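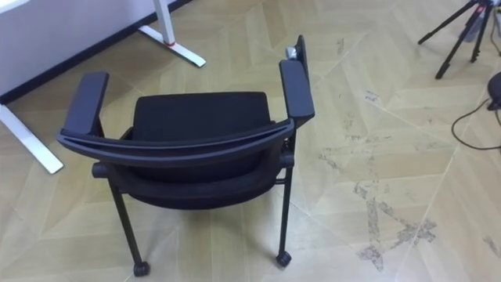

Black office chair, armrests and all.

How I Fixed Up My Home Office Floor and Stopped Scratching It
Posted 2023-09-03

I put down a light-colored floor in my back room in April, and by the middle of summer there was a gray, scuffed patch under my desk the size of a pizza. I was so mad at myself! I'd spent weeks picking out that floor (my neighbor Berenice Orozco can tell you how many samples I dragged over to her kitchen) and then I rolled a chair back and forth over it every day with grit stuck in the wheels.

So this is how I cleaned it up and what I do now. It took me one afternoon, and most of that was waiting for things to dry.

What you'll need

A soft broom or a vacuum with the brush roll turned off
Two microfiber cloths
A spray bottle
Floor cleaner that's made for your kind of floor
A clean white pencil eraser
An old toothbrush, tweezers and small scissors
A wax or putty filler stick close to your floor color

Step 1: Get everything off the floor

Move the chair, the trash can, the power strip, all of it. Then vacuum twice, once in each direction. I skipped the second pass the first time and ended up pushing crumbs around with a damp cloth, which is how you make new scratches while you're cleaning the old ones.

Step 2: Clean the wheels

Flip the chair over onto a towel. Go after the hair and thread first with the scissors and tweezers, and cut away from yourself, please. Then scrub each wheel with the toothbrush and a little dish soap and wipe it dry. If a wheel pulls straight out of its socket, great, do it at the sink. Mine needed a good yank. Feel along the rolling edge with your thumb too. If there's a flat spot or a sharp bit, no amount of cleaning will help and you need new wheels.
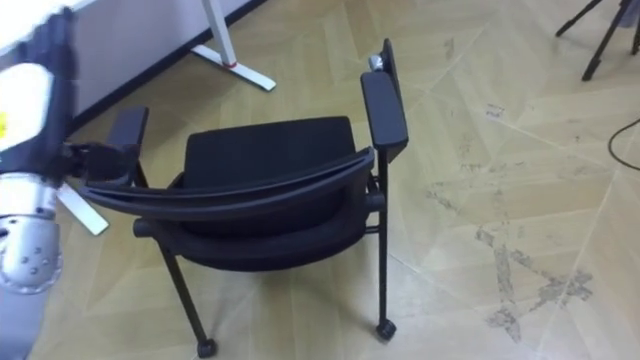

Casters on a light floor.

Step 3: Rub out the scuffs

Here's the good news: a lot of what looks like scratches is only rubber or dirt sitting on top. Take the white eraser and rub gently along the grain. I got most of my gray patch off this way and did a little dance. For the stubborn ones, mist the cloth (never the floor) and rub in small circles, then dry it right away. Stay away from steel wool and those scratchy green pads.

Step 4: Fill the real scratches

If your fingernail catches in it, it's a real scratch. Warm the filler stick in your hand for a minute, press it across the line, and scrape off the extra with an old plastic card. My first color was too orange. Şengül Değirmenci, who runs the flooring counter at Closton, told me to mix two shades, starting with the lighter one, and that worked so much better. Buff with a dry cloth and leave it alone overnight.

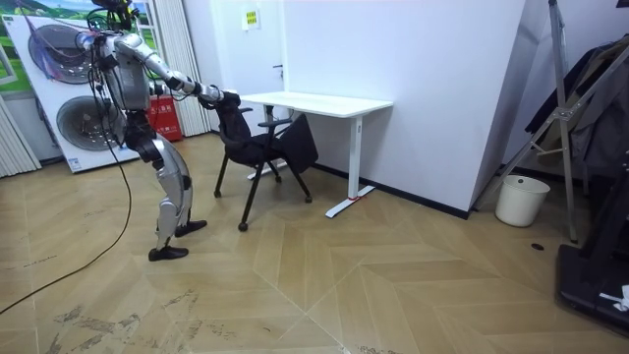
One hand on the backrest.

Step 5: Move furniture the nice way

Lift if you can, and if you can't, slide the thing on a folded blanket. I tip my desk a little while my brother-in-law Barış tucks the blanket under the legs. Felt pads are wonderful on anything that stays put, but they pick up grit like crazy, so peel them off and replace them when they look fuzzy.

Step 6: Pick a mat or softer wheels

I tried a hard plastic mat and hated it. It slid, it crackled, and dirt got underneath. I have soft rubber wheels now and I love them, they're so quiet! Check the stem size before you order, though, as I sent my first set back.

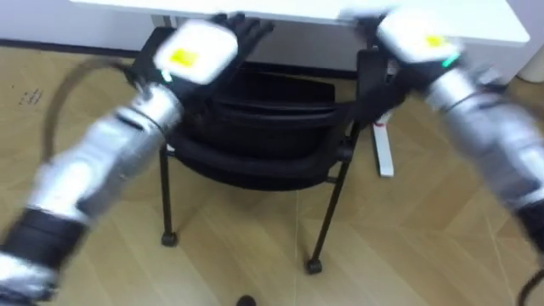 Black chair by a white desk.

Keeping it up

I dry mop once a week and pick the hair out of the wheels whenever I hear them start to drag. If you've got a dog, do it more. Shoes stay at the door, or that's the rule anyway.

A few people have asked about refinishing the whole thing. I haven't tried it, so check with whoever made your floor first. Some can be sanded and some really can't.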